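Key Control Upgrade, Endport Site
Progress report to the Facilities Grants Office
May 15, 2019

Work under the grant is on schedule. The old sign-out book at Endport was retired at the end of the first phase, and all master and sub-master keys are now issued from the new lockable cabinets. The Ulorthorpe annex will follow in August.

Of the 67 door cylinders listed in the application, 24 have been replaced and rekeyed. The remaining cylinders are on order from Kamolrat. Delivery of the restricted blanks took longer than quoted, and we moved the loading dock doors to the end of the list so the stairwells could be finished first.

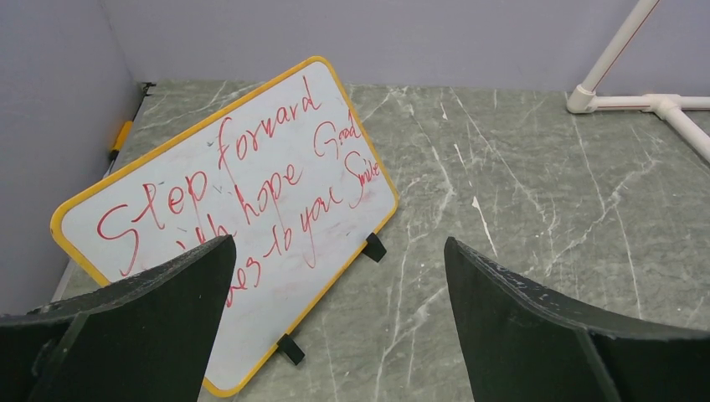

Whiteboard with the handwritten message "Step forward"

Staff training is partly done. Each session covers signing a key out, returning it, and reporting a loss. We had planned for up to 20 people per session, but smaller groups worked better at the cabinet, so 12 is now the limit. Night shift has not been trained yet.

Two keys could not be accounted for in the opening audit. Both fit storage rooms on the lower level, and those locks were changed the same week. The cost came out of the contingency line.

Spending is within budget. Grondadley has invoiced for the cabinets and the first set of cylinders, and both invoices are paid. We are not asking for any change to the total. We do ask to move the unspent signage money to spare cores for Ulorthorpe, where the doors are older and two different keyways are in use.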